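Ticket: Teleop lag and dropped grip commands during flower arranging demos
Product: Clollik remote control kit, two-arm setup
Site: Dralby workcell
Opened: 1/7/25
Status: Resolved, monitoring
Priority: Normal

Problem as reported

We are recording demonstrations of a tulip arranging task. The operator drives both arms from the leader handles, takes a stem with the right gripper and carries it to the vase. On some takes the right gripper follows the handle late. The arm keeps up fine, but the jaw closes after the operator has already started to lift, and the stem slides. Left side is normal. We had to throw out 13 takes before we stopped recording.

Already tried by site: restarted the leader station, swapped the right handle for the spare, re-ran gripper homing. No change.

Support note 1

Please send the session log for one bad take and one good take, and tell us which firmware is on each gripper. Also let us know if the wrist camera streams are being recorded on the same machine that runs the control loop.

Site reply

Logs attached. Both grippers are on the same firmware. Yes, all cameras record on the control machine. The bad take is 1,707 frames long and the late close is easy to find in it, right after the first reach. Stems are real, so the operator has to squeeze lightly and the force limit is set low on purpose. We do not want to raise it.

Support note 2

Leave the force limit where it is. The log shows right gripper commands waiting in the queue behind camera writes. The left gripper is on its own port, but the right gripper and the right wrist camera are sharing one hub. When the camera buffer fills, the grip command goes out late by up to 40 ms, sometimes for several commands in a row.

Steps:
1. Stop recording and power down the right arm.
2. Move the right gripper cable off the shared hub and onto a free port on the control machine.
3. In the Drumilov recorder settings, set the image writer to 2 threads. It was on the default.
4. Home both grippers, then do a few open and close cycles by hand from the leader before touching any flowers.
5. Record a short test take and check the command and position traces for the right jaw.

Site reply

Done as written. Step 2 needed a longer cable – the old one pulled tight when the wrist rolled over. Traces now line up on the right side. The operator says the handle feels the same on both hands. Stills from the task are attached, and we will keep the ticket open through the next batch. 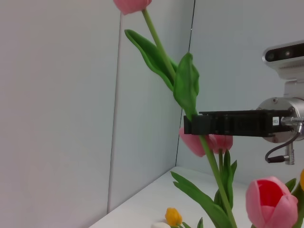
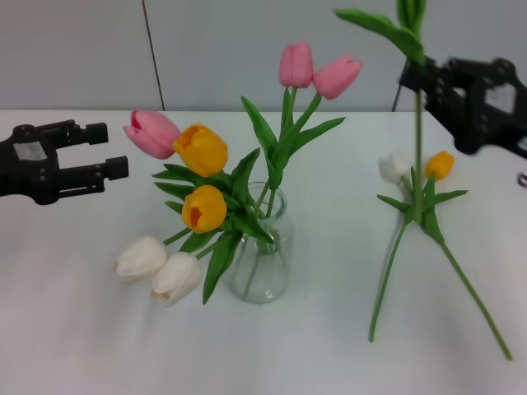
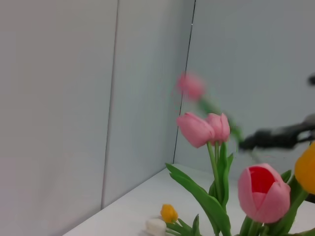

Attachments: tulip task, right gripper with a stem.

Support note 3

Traces look good to us too. Please mark the 13 discarded takes as bad in the dataset index so they are not picked up for training. Setting to monitoring. Reply on this ticket if the late close comes back.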